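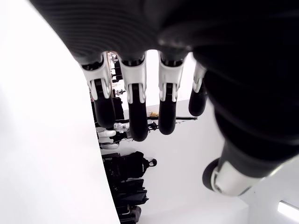 Wait 15 days before you use a painted tabletop, Wysocka told me over the phone, but the can says 2. Which one do I go by?

backporch_tidport
1 Aug 2020

I repainted a kitchen table with white Grurkidine enamel from the Wysocka store in Largate. Two coats over primer, brushed on, sanded lightly in between. The can says "ready for use in 2 days." When I called the store about something else, I was told 15 days before anything sits on it, and longer if the weather is damp. We are near the water in Tidport and it has been damp all week.

It has been four days now. The top feels dry and it doesn't smell much. I put a coffee mug on it yesterday for the length of breakfast and there was a faint ring when I picked it up. The ring is still there if you look from the side. I have people coming to eat at this table and would like to know whether I can use it with a tablecloth, or if I should leave it alone. Also, can the ring be fixed without doing the whole top over?

oldbrush44

Both numbers can be right. Dry and cured are two different things. Two days is when you can move the table and touch it without leaving prints. Curing is the paint getting hard all the way down, and that takes weeks with most enamels. A mug is about the worst thing you can put on it early, with the heat and the weight on a small rim.

I would not use a tablecloth. Cloth sticks to soft paint, and vinyl is worse. You'll pull it off and find the weave printed in the finish. If you have to eat there, put plates down only for the meal, use cork mats under them, and lift everything straight up when you're done. Don't slide anything.

To check it, press your thumbnail into the paint on the underside edge, where it won't show. If it leaves a dent, it's still soft. Try again every few days.

As for the ring, leave it until the paint is hard. Shallow ones sometimes level out a little. If it's still there, sand that spot with very fine paper, then put a thin coat over the entire top. A patch in the middle of a white table will show, especially near a window.

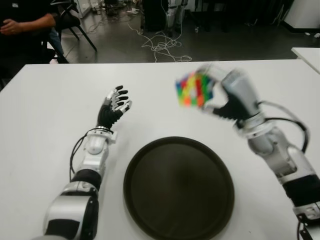 White tabletop, with a black hand held open at the left.

Keep a fan running in the room, but don't point it at the table. All that does is put dust in the finish.

sanddollar_k

just eat outside

largate_upstairs

I used the same paint on a desk last October and had the same question. Mine took 20 days before the thumbnail test came out clean, in a heated room with the window open a crack in the afternoons. I think my coats were too thick. The second one went on heavy and it was the part that stayed soft.

One thing I'd disagree with above - I didn't recoat the whole top after sanding out a mark. I did one half, up to the seam where the leaf goes in, and you can't tell. If your table has a seam, try that first. Use what's left in the same can and stir it longer than you think you need to.

For washing it the first month, plain water and a soft cloth. I used a spray cleaner too soon and it took the shine off one corner.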